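**Ticket 63 - learning tracks won't play past the first page**

Right, I'm logging this as I go because last time I fixed something on the Fultlow members' site I forgot how I'd done it, and then it broke again in December and I had to start from scratch!

The problem: our baritones can open the learning tracks page and see the list of songs, but anything after the first page of tracks just spins and never plays. The tenors and basses are fine. The leads say theirs is fine too, though two of them are still using CDs so I'm not sure that counts.

What I tried first was the obvious stuff. Logged out, logged in, cleared the browser, tried it on my phone and then on the old laptop. Same thing every time. Then I logged in with the test bass account and everything played straight away, which told me it was something to do with the baritone folder and not my broadband (a relief, as I'd already been quite rude to the router).

Next I had a look at the file names. When we moved over from Prindside the tracks were all renamed in bulk, and whoever set that up put an apostrophe in the folder name for the contest set. I took it out, saved, waited a bit and tried again. Page two now loaded but page three didn't - progress of a sort.
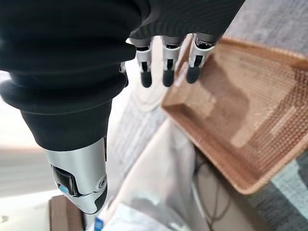

Do members need to download the tracks again once the folder is fixed? Only if they saved them before the move from Prindside, as those older copies have the wrong ending on the ballad.

So, page three. I raised it with Jitaru, who host the site for us, and they came back at teatime saying the baritone folder had gone over its limit. Each folder can hold 800 MB and ours was stuffed with old rehearsal recordings, 17 of them, all of the same tag by the sound of it. I moved the lot into the archive and page three came to life. Lovely!

One thing still open: the slow-down button (the one for learning the tricky bits at a gentler speed) does nothing on page three. It works on pages one and two. I've asked Jitaru whether that's a setting at their end or ours and I'm waiting to hear.

For anyone in the Landell chorus reading this, you're on the same set-up as us, so check your folder names for apostrophes before you ring anybody. Mine took two minutes to change and a whole evening to find.

Status: left open for the slow-down button. Baritones can go back to practising, so no excuses at the next sectional please.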